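Home Projects Notes Archive About

Our table-setting set is finally past the halfway mark and I'm so happy I could hug a gripper! The plan for Zasau is 3,000 demonstrations, all done by hand, a gripper in each fist, and as of this evening we have 2,446 on disk. Maksym Bilyk went through them with his checking script and kept 2,241, way better than our first try back in July.

This batch is all small tableware on the pale cloth, with the beige tray. Shiny white dishes on a light background are tough for the model, so of course I love them.
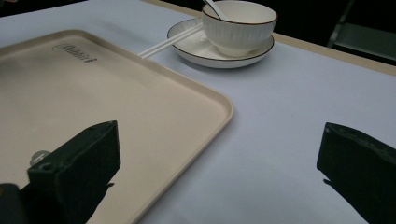
What I've learned about my own hands

I rush! Yaroslav Skoryk watched me for an hour and said I close the fingers before I've stopped moving (guilty). So now I come in slower, keep both grippers in view of the head camera, and let the left one settle next to the saucer before I do anything clever.

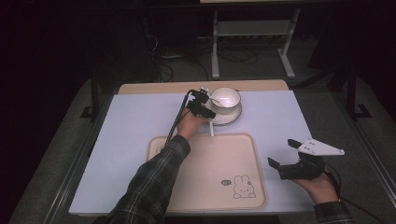
The other big fix was starting positions. I used to put the tray back in the same spot every time, and the first policy we trained got lost as soon as it moved a little. Now I shift it and turn it between takes, and I can't wait to see what the next training run does with that. It starts tonight, if Maksym leaves me the machine.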